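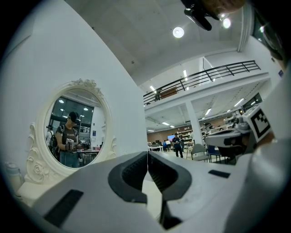
A student in last year's section objected that if a landlord already pays for the water, there is no reason for the tenant to care about a dripping tap, and asked why the course spends a whole week on it. Good objection. Week 5 is more or less the long reply to it.

8 min read

WEEK 5 - WHO PAYS FOR WATER (household demand, metering, tariffs)

Read the Bero chapter before section. Skip the appendix, the notation changes halfway thru and it will only confuse you.

1. Flat rate vs metered

Flat rate = same bill whatever you use. Cheap to run, no meters to read, no disputes over readings. Price of one more gallon to the household is zero. So people use water until one more gallon is worth zero to them. Long showers, lawn at noon, etc.

Metered = bill goes up with use. Someone has to install, read, replace. Meters slow down with age and under-read, so revenue drifts down even when use doesn't. Keep this in mind for the problem set.

Middle case: building meter, many apartments. Landlord sees the total, splits by floor area or just folds it into rent. For the tenant this is close to flat rate. (The objection at the top. The landlord cares, the tenant doesn't, and the one who can fix the tap is often not the one who hears it.)

2. The Wula example

Small town, 558 connections, flat rate until the switch. We use it all term so learn the basics.

- before: everyone pays the same, pumps running near limit every June
- after: fixed charge plus a price per 1,000 gallons
- average use fell to 108 gallons per person per day in the first full summer

Careful!! Three things changed in the same year. Meters went in, price went up, and the utility fixed the worst main leaks while the streets were open. You can not hand the whole drop to the meters. Every year half the class does this on the midterm.

Also - seasonal homes. Some connections are empty all winter. Per person numbers depend on who you count as living there. Winter figures look strange for this reason, leave them out unless told otherwise.

3. Tariff shapes

Uniform: one price for every gallon.

Declining block: later gallons cheaper. Old fashioned, made for towns with a big factory customer. Pludex in the reading is the standard case, one plant taking nearly 30 percent of supply and paying the lowest price in town. When it cut its own use the town was left with the same pipes and a lot less income.

Increasing block: first gallons cheap, later gallons expensive. Popular. Sold as fair to the poor. Problem - big families use more water than small ones. Six people in a two bedroom can land in the top block while a couple with a pool timer set right stays in the second. Draw the graph, put household size on it, see what happens.

Seasonal: higher price in summer. Makes sense if summer is what sizes the pumps. People hate it because the bill jumps just when they are using most.

4. Elasticity, quick

Percent change in use over percent change in price. Negative. For indoor use it is small, you still flush. For outdoor use larger. Mixing the two gives a number that describes nobody's house very well.

Short run vs long run: short run you shorten the shower, long run you replace the toilet. So the long run number is bigger. Ask which one a paper is reporting before you quote it.

Bills come late. Most people do not know the price per gallon, they know the total. There is a line of work saying they respond to average price, not marginal. The Hrynyshyn study (packet, second half) is the one to read, she data section is short but do it slowly.

5. Fixed costs, the annoying part

Most of a water utility's cost is pipes, pumps, treatment plant, people. Does not fall when use falls. So: people conserve, revenue drops, utility raises the price, people feel punished for conserving. Both sides have a point. Higher fixed charge fixes the revenue but weakens the signal and hits small users hardest. No clean answer, you will have to argue one in the essay.

For section: essay plan, one page. Final essay 2000 words max, footnotes included. Bring the Wula table printed, wifi in the room is bad.

Next week - drought rules and rationing

Comments (3)

marginal_gal: is the pludex number share of supply or share of revenue? the reading says both in different places

reply: Share of supply. Revenue share is lower bc of the declining block. Will fix in the packet.

tt_econ: section 5 is literally my parents' bill. Everyone on the street pulled out their lawn and the next year the rate went up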